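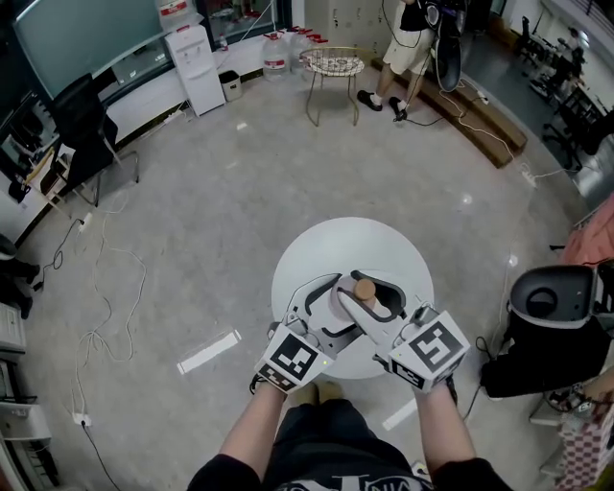 # Fircombe Two-Hand Small Objects (v2)

Hi! If you landed on this page you probably want to train something that uses two hands, and you're sick of datasets where the second hand just hangs there. Me too, so I made this one. It's 3,858 episodes of people doing short tabletop jobs with a pair of hand-held grippers, plus the code I used to train the Borinden baseline on it. I update this file whenever something changes or somebody emails me a good complaint.

Last edit: Mon 18 June. Mostly typo fixes and the new split files.

## What I was trying to find out

My question was pretty narrow. When a person handles something small with two grippers, does a policy need to see both tracked gripper poses, or can you hide one and let the camera fill in the gap? I went in thinking one pose would be plenty (the head view sees nearly everything, right?). I was wrong about that, and by more than I'd like.

With both poses the baseline finished 71 percent of test runs. With the left pose hidden it dropped to 50. Same network, same number of training steps, same test objects. Most of the extra failures happen when the two sets of fingers come together on one small thing, like a wooden cork-sized piece, and the fingers themselves block the view of it. The policy closes a bit early or a bit to the side, and off it goes.

I haven't tried hiding the right pose yet! It's on the list, and if you get there first please tell me.

## What's in an episode

Each episode is a folder with:

- `head.mp4`: the view from the head camera
- `left.csv` and `right.csv`: gripper pose over time, worked out from the marker cubes
- `width.csv`: how far open each gripper is
- `task.txt`: one line of plain text, like "pick up the plug with both hands"
- `flags.json`: tracking dropouts and anything else I noticed

There are 9 tasks. The pick-up and hand-over ones are the biggest, and the stacking one is tiny because everyone hated doing it (me included).

## Getting started

```
pip install -r requirements.txt
python fetch.py --split train
python view.py --episode 0
```

Run the viewer before you train anything, please. It draws the gripper paths over the video and you'll get a feel for the data much faster than by staring at CSV files. On a laptop it's a little slow to open, so give it a minute.

To train the baseline:

```
python train.py --config borinden_both.yaml
python train.py --config borinden_right_only.yaml
```

The second config is the one with the left pose hidden. If you change the batch size, change the warmup as well, or the loss jumps around like crazy early on.

## Splits

Train, val and test are split by recording session. In v1 I split by episode, which meant nearly identical clips could land on both sides, and the v1 numbers looked way too good. Please don't compare v1 scores with v2 scores. I've left the old split files in `old/` so you can check your own results against them.

## Things that will annoy you

- **Marker dropouts.** Tilt a gripper far enough and the camera loses its cube. I fill short gaps with a straight line and leave long ones as NaN. Your loader has to cope with NaN.
- **Busy rooms.** I recorded in ordinary shared space, with furniture, cables, and other people standing or sitting in the background. I like that for training, but a crop around the table helped a lot in my small tests.
- **Shiny floors.** Ceiling lights reflect off them, and if your model leans on brightness it may get confused.
- **Left and right.** These always mean the wearer's left and right. A few early files had them swapped, and `fix_sides.py` sorts that out. It's safe to run twice.

## What I wouldn't use it for

There's no force data at all, so anything about how hard to squeeze is a guess. The objects are small and light too. I wouldn't trust a policy trained on this with heavy stuff, glass, or anything near a person's face.

## Coming up

I'd like to have v3 out in August, with more hand-overs and a proper calibration file for each session. The Lazăr loader should work with v2 as is, but I've only tested it on the val split, so open an issue if it chokes on train. Include the episode number and the full error, and I'll take a look when I can.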